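Robotics Club Notes: How to Run a Gripper Task Your Students Can Trust

Last updated: February 11, 2022
By the Weddale robotics club coordinator
Filed under: Clubs & Competitions > Senior Years > Arms and Grippers

Most club tutorials start with the robot. I'd start with the claim. A student tells you the arm "can pick things up", and the whole room nods, and you move on to the next build. Six weeks later the same arm is at a regional day dropping things in front of judges, and everyone blames the venue.

These notes are for teachers and mentors running a senior club with one or more small arms. They cover setting up a pick-and-place task, trialling it and writing down what you find in a form that will survive a rude question. You'll need a working arm with a gripper, a handful of objects, masking tape, a notebook and more patience than the kit brochure suggests.

I should say up front that I'm not convinced by half of what gets sold to schools as "robot learning". Some of it is good. A lot of it is a canned routine with a nice colour scheme. The method below is partly a way of finding out which one you've bought.

Step 1: Write the claim before you switch anything on

Get the group to write one sentence saying what the robot will do. It has to name the object, the start area, the finish area and what counts as done. "The arm moves the tube from the taped square to the tray and lets go without tipping it" is fine. "The arm handles objects" is useless, and I've seen it on competition posters.

Our group called its project Trallari, after a long argument I stayed out of. The first Trallari claim ran to a full paragraph and contained the word "intelligent" twice. We cut it down to one line. If your students resist, ask them what the robot would have to do for the sentence to be false. If they can't answer, it isn't a claim yet.

Step 2: Set the work area and leave it alone

Tape the start and finish areas. Tape where the robot base goes as well, and mark the base itself so you can tell if it's been turned. Write down which lights are on and whether the blinds are open.

Working on the floor is fine, whatever the manual says about benches. Carpet does behave differently from a hard surface, though. A tall object can lean a little on carpet without anyone noticing, and that lean is enough to spoil a grasp from above. Decide which surface you're using and record it. If you change surface halfway through, start a new page and don't merge the results. I know that hurts when you've done a whole afternoon of trials.

Keep cables out of the reach of the arm at full stretch. Move the arm slowly through its whole range with the power limit turned down before you let it run at speed, and agree on who has a hand on the stop button. That person does nothing else. They don't take notes or hold a phone.

Step 3: Choose objects that can embarrass you

Students pick easy objects. So do companies making promotional videos. A foam block with a bright pattern on every side will make almost any arm look clever.

Choose at least one object that is dark, one that is tall for its width and one that is shiny. Dark things are a nuisance for wrist cameras, particularly when the gripper is dark as well and is hanging over the top of them. Tall things punish a sideways error. Shiny ones throw highlights that move as the arm moves, and a program relying on colour may chase the highlight.
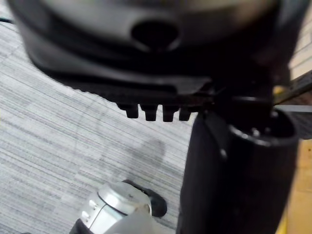
If you have a wrist camera, sit the group down with its pictures before anyone touches the code. People tend to assume the robot sees what they see from across the room. It doesn't, and a close view has a good deal of gripper in it. Ask the students to trace the edge of the target with a finger. Wherever two of them disagree, the program is likely to have trouble too, and no amount of confidence from the vendor's sales page changes that.

Look at blur as well. A picture grabbed while the wrist is moving may be soft in the near parts and sharper further back. The simplest cure is to have the arm stop, wait and then look. It makes for a duller demonstration. Do it anyway, at least until you have results without it to compare against.

Step 4: Trial it properly

Run 14 trials of each object. There's nothing magical in the number; it's what we can fit in a session with time left to pack up. What matters is that you choose the number beforehand and then do all of them. Stopping after a good streak is cheating, even if it doesn't feel like it.

For each trial, one student places the object, one calls the result and one writes. Swap the roles between objects. The caller should stand where they can't see the screen, or they'll start calling what the software reports instead of what happened on the floor.

Use these results and no others:

Done – the object finished where the claim says it should, in the state the claim says.
Partial – the gripper closed on the object but the rest of the claim failed.
Missed – no grasp.
Stopped – a person intervened, for any reason at all.

"Stopped" is the one they'll argue about. A student will nudge the tube upright mid-run and insist the trial still counts, as it "would have worked". It doesn't count. If a hand goes in, write Stopped and carry on to the next one.

Step 5: Change one thing

After the first round everyone will have a theory. Pick one. If you raise the approach height, slow the wrist and swap the finger pads all at once, a better score tells you very little about any of them.

We allow 2 changes per session, each with its own full round of trials. It feels slow, and it is. Our group wanted to replace the finger pads straight away and ended up spending a whole session on approach height before getting near them. I still don't know if the pads were worth the money. We haven't run a fair comparison, so I won't recommend them.

Be wary of the tuning slider, if your software has one. Tuser, the control program we use, has a "grip confidence" setting that students treat as if turning it up makes the robot more confident. All it changed for us was how readily the program reported a success. Check any setting like that against the caller's sheet before you believe it.

Step 6: Compare the log with the sheet

Most arm software keeps its own log. Print it and lay it beside the handwritten results. Look for trials the software called successful that your caller marked Missed or Partial. Those are the interesting ones, and they're the trials that tend to vanish from a glossy report.

The usual culprit is a gripper that closes to the expected width on nothing, or on the edge of something else. The software sees a width it likes and says well done. Have the group work out what reading would tell the two cases apart, and whether the arm can supply it. Sometimes it can't. Write that down as a limit of the system.

Step 7: Write it up for someone who doesn't believe you

Keep the report to 500 words. Put the claim first, then the results for every object, including the ones that went badly. Describe the surface and the lighting. State how many trials ended as Stopped. If there's a video, say whether it shows a typical run or the best one.

Then swap reports with another club. We trade with the group at Tetteh, who are merciless about it, and they've sent ours back with more questions than answers. Give the other club permission to ask for any trial sheet they like. If a sheet has gone missing, take that object out of the report.

A note on scoring

Some competitions award marks for "autonomy" with very little guidance on what the word means. I've asked for clarification before and received a paragraph that could have described a toaster. Until the rules improve, have your students list every human action between pressing start and the final result, including resets and object placement. Attach the list to the entry. It may cost them a few marks against a team that says less, and you should warn them of that before they decide to submit it.

We'll be repeating the full set of trials on a hard floor in June. I'll add those results to this page whichever way they go.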